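The Reading Room at Pakasmont

Notice to Members, September 22, 2025

The Library of Pakasmont wishes to inform its members that the novel known as The Salt Ledger, shelf number 1583, has again been returned with an additional chapter.

Members will recall that the same volume came back in May from a reader in Lü with its final page extended by a paragraph. The Library took this to be a printing fault and wrote to the publisher, Mivik, which replied that it had no record of the title.
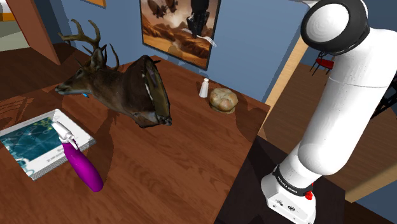
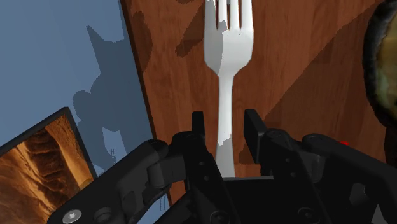
Nattawut Ruangrit

The new chapter is of good quality. It concerns a ferry clerk who is asked to read a book aloud to passengers and finds that none of them will go ashore until he has finished. It runs to about 4000 words, set in the same type as the rest and sewn in with the same thread. The binder was consulted and asked whether she might borrow the book.

Loans of The Salt Ledger are therefore subject to the following conditions. The loan period is 60 days. Borrowers must sign for the number of pages received, and sign again for the number returned. No fine will be charged for any increase.

The Library regrets that it cannot answer enquiries about the ending. The reader in Lü believes that the clerk is released. The most recent borrower, a Mrs Gikavix, states that he was still reading when she closed the book, and that she could hear him as far as the tram stop.

The waiting list stands at 95 names. The last of these is in the clerk's handwriting.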